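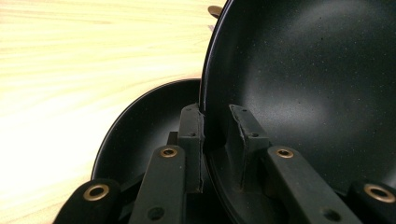
Storing nonstick pans – stacked or not?

willevetti_k
Saturday, November 2, 2019
Do you nest yours? The speckled coating marks easily.

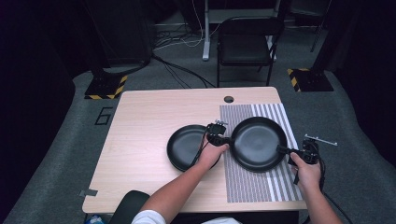
Small pan on the wood, big one on the striped mat

eide100
I've stacked mine for three years. No harm done.

nolcombe
Disagree. Mine scratched by February. Stand them upright in a rack. 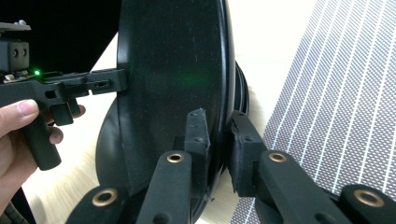 Dark face to the left, up on its edge, striped mat behind

eide100
Racks take up half the cupboard – a tea towel between them is fine.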